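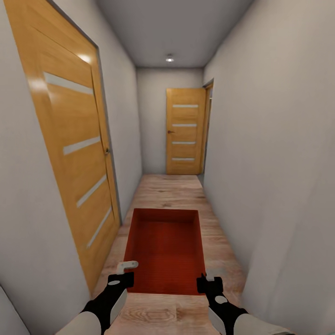
Réduire la réverbération d'un couloir : mesures, calculs, erreurs

Publié le 9 juin 2020

Un couloir étroit à murs parallèles est un mauvais local du point de vue acoustique. Le mien mesure 5,60 m de long, 1,10 m de large et 2,50 m de haut, ce qui donne un volume de 15,4 m³ et une surface totale d'enveloppe de 45,8 m². Murs en plaques de plâtre peintes, plafond en plâtre, sol stratifié. Tout ce qui est dit dans l'entrée s'entend dans la chambre du fond, et les claquements de mains produisent un écho flottant très net, avec ce timbre métallique que connaissent tous ceux qui ont déjà visité un appartement vide.

J'ai repris le sujet au printemps, après deux tentatives bâclées les années précédentes. Cette fois j'ai mesuré avant de percer quoi que ce soit.

Rappel sur le temps de réverbération

Le TR60 est la durée nécessaire pour que le niveau sonore décroisse de 60 dB après l'arrêt de la source. La formule de Sabine le donne sous la forme TR = 0,16 V / A, où V est le volume en mètres cubes et A l'aire d'absorption équivalente en mètres carrés. A s'obtient en sommant, surface par surface, le produit de l'aire par le coefficient d'absorption alpha du matériau.

Sabine suppose un champ diffus : l'énergie arrive de toutes les directions avec la même probabilité. Dans un couloir, l'hypothèse est fausse. Une dimension est cinq fois plus grande qu'une autre, les parois longues se font face, et l'absorption, quand il y en a, est presque toujours concentrée au sol. Le calcul reste utile pour comparer deux configurations. Il ne faut pas lui demander une valeur absolue.

Mesure initiale

Matériel : un micro de mesure omnidirectionnel à électret, une petite enceinte active, une interface audio de récupération, un logiciel de calcul de réponse impulsionnelle. Signal : balayage sinusoïdal logarithmique de 15 secondes, répété quatre fois par position. Trois positions de micro à 1,20 m du sol, deux positions de source. Portes fermées, ventilation coupée.

Le bruit de fond m'empêche d'obtenir 60 dB de décroissance exploitable. J'utilise donc le T20 : on mesure la pente entre -5 et -25 dB et on extrapole. C'est la pratique courante dans un logement.

Résultats, moyenne des six couples source-micro :

250 Hz : 0,82 s
500 Hz : 0,93 s
1000 Hz : 1,04 s
2000 Hz : 0,97 s
4000 Hz : 0,81 s

Pour un volume aussi petit, c'est long. Une chambre meublée de taille ordinaire se situe nettement en dessous de la demi-seconde. La bosse à 1000 Hz est gênante parce qu'elle tombe en plein dans la bande utile de la parole.

En inversant Sabine à 1000 Hz, on trouve A = 0,16 × 15,4 / 1,04, soit 2,37 m². Rapporté à l'enveloppe, l'alpha moyen vaut 0,05. La valeur est cohérente avec du plâtre peint et un sol dur.

L'écho flottant

Le TR ne dit rien de l'écho flottant, qui est un phénomène distinct. Entre deux murs parallèles espacés de 1,10 m, une impulsion fait l'aller-retour en 2,20 / 343 seconde, soit 6,4 ms. La fréquence de répétition est donc de 156 Hz, assez élevée pour être perçue comme une hauteur. Sur la réponse impulsionnelle, on voit très bien le peigne : des pics réguliers qui dépassent du reste de la décroissance pendant plus de 300 ms.

Traiter une seule des deux parois suffit à casser ce mécanisme, puisque chaque aller-retour passe obligatoirement par la surface absorbante. Ce point conditionne tout le reste du projet : inutile d'épaissir les deux côtés d'un passage déjà étroit.

Première tentative : le textile au sol

Un tapis de 1,80 m sur 0,70 m couvre 1,26 m². Pour un poil court sans sous-couche, les tables donnent un alpha compris entre 0,05 et 0,10 à 250 Hz, entre 0,30 et 0,40 à 1000 Hz. Le gain maximal à 1000 Hz est donc de 0,5 m² d'aire équivalente, à ajouter aux 2,37 m² existants. Sabine prédit 0,86 s.

J'ai mesuré 0,95 s. L'écart va dans le sens attendu : les ondes qui entretiennent la réverbération voyagent horizontalement entre les murs et rencontrent peu le sol. Le peigne à 6,4 ms est resté intact.

Le tapis réduit en revanche les bruits de pas, ce qui est un autre sujet (bruit d'impact, transmis par la structure). Je mentionne la distinction parce que les fiches commerciales la brouillent volontiers : un « affaiblissement de 19 dB » affiché sur une sous-couche concerne la transmission vers le voisin du dessous et n'a aucun rapport avec ce qu'on entend dans la pièce.

Deuxième tentative : la mousse

Je la cite pour mémoire. Mousse alvéolée de 20 mm, collée en damier sur un mur. À 4000 Hz le TR est tombé à 0,48 s, à 250 Hz il n'a pas bougé. Résultat : un couloir qui sonne à la fois mat et caverneux, plus désagréable qu'avant. L'ordre de grandeur est simple à retenir : un absorbant poreux plaqué contre une paroi rigide travaille bien à partir de la fréquence dont le quart de longueur d'onde correspond à son épaisseur. Pour 20 mm, cela donne 4300 Hz. Il reste de l'absorption en dessous, mais elle décroît vite.

La colle a arraché la peinture sur deux mètres carrés. Enduit, ponçage, deux couches.

Solution retenue

Panneaux de laine de bois fine à liant minéral, gamme Dokine, montés devant 40 mm de laine minérale semi-rigide. Épaisseur totale : 58 mm avec le tasseau. Le passage libre est ramené à 1,04 m, ce qui reste acceptable pour moi – à vérifier chez vous si un meuble ou un fauteuil roulant doit passer.

J'avais aussi demandé un échantillon de feutre Vevivia en 9 mm. Belle finition, pose rapide, mais même limite que la mousse : trop mince pour agir à 500 Hz sans lame d'air.

Calepinage : six panneaux de 1200 × 600 mm, tous sur le même mur, entre 0,80 m et 2,00 m de hauteur. Surface traitée : 4,32 m². C'est la zone située à hauteur de bouche et d'oreille. Traiter la plinthe n'apporte presque rien à la parole et expose les panneaux aux coups d'aspirateur.

Calcul à 1000 Hz avec un alpha de 0,85 : gain de 3,67 m², moins 0,22 m² pour le plâtre recouvert, soit A = 5,8 m² sans tapis. Sabine donne 0,42 s.

Montage

Tasseaux de 40 × 27 mm posés sur chant et vissés dans les rails de la cloison. Entraxe 600 mm. J'ai repéré les montants à l'aimant ; le détecteur électronique se trompait une fois sur trois.

Laine découpée avec 5 mm de surcote pour tenir par simple pression. Masque et gants, découpe au couteau long, pas à la scie.

Panneaux fixés par huit vis laquées chacun, à 30 mm des bords. Les trous ont été préforés en 3 mm, faute de quoi les angles s'effritent.

Un joint creux de 4 mm entre panneaux. Il absorbe les écarts d'équerrage, et il y en a : sur six panneaux, deux faisaient 1198 mm.

La commande est arrivée par Lekport avec un angle cassé, remplacé sans discussion mais avec trois semaines de délai. J'ai monté le panneau abîmé à l'extrémité, angle en bas, et gardé le neuf en réserve.

Mesures après travaux

Même protocole, mêmes positions repérées au ruban adhésif, tapis retiré :

250 Hz : 0,61 s
500 Hz : 0,47 s
1000 Hz : 0,46 s
2000 Hz : 0,44 s
4000 Hz : 0,41 s

L'écart avec Sabine à 1000 Hz est de 0,04 s. Je m'attendais à pire. Avec tapis, on descend à 0,43 s à 1000 Hz et la valeur à 250 Hz ne change pas.

Le peigne à 6,4 ms a disparu au-dessus de 500 Hz. En dessous il en subsiste une trace visible sur le graphe, que je n'entends pas.

La bande de 250 Hz reste la plus faible. Pour la corriger, il faudrait soit une lame d'air plus profonde, soit un résonateur accordé. Mostafa Benmoussa, avec qui j'échange sur ces questions depuis l'époque des forums, penche pour un panneau perforé monté au plafond, avec 100 mm de plénum. J'ai la hauteur pour le faire. Je n'ai pas encore l'envie de travailler bras en l'air.

Le cas des portes

Une porte est souvent traitée comme une surface neutre dans les calculs. C'est une simplification. Un panneau alvéolaire léger se comporte comme une membrane et absorbe un peu dans le grave (alpha de 0,10 à 0,15 vers 125 Hz) ; une porte pleine ou vitrée réfléchit à peu près tout au-delà de 500 Hz.

Pour la transmission d'une pièce à l'autre, le point faible est le jour sous la porte. Un jour de 8 mm sur 800 mm de large représente 0,0064 m², pour une porte de 1,63 m². Même si le vantail était parfaitement isolant, l'ensemble plafonnerait à 24 dB. J'ai posé un seuil tombant encastré sur la porte de la chambre : 4,5 dB(A) de gain mesuré avec un bruit rose émis dans l'entrée. Attention toutefois si le logement a une ventilation par balayage, le passage d'air sous les portes y est nécessaire. Chez moi la chambre a sa propre bouche et sa propre entrée d'air.

Une question reçue par mail

Refilwe Mthembu me demande si des étagères de livres produiraient le même effet. En partie. Une bibliothèque remplie irrégulièrement diffuse bien dans les médiums et absorbe un peu, mais il faut 200 mm de profondeur au minimum. Dans un couloir de 1,10 m, cela revient à choisir entre l'acoustique et la circulation. Sur le mur du fond, si aucune porte ne s'y trouve, l'idée se défend.

Coût

Panneaux : 312 €
Laine minérale : 46 €
Tasseaux et visserie : 38 €
Seuil tombant : 54 €
Enduit et peinture (réparation de la deuxième tentative) : 41 €

Je referai une série de mesures en juillet, fenêtres de la chambre ouvertes, pour vérifier la sensibilité du résultat à 250 Hz. Les fichiers de réponse impulsionnelle sont disponibles sur demande, en WAV 48 kHz, 24 bits. La prochaine note portera sur l'amplificateur Radebe, dont j'ai enfin reçu les condensateurs.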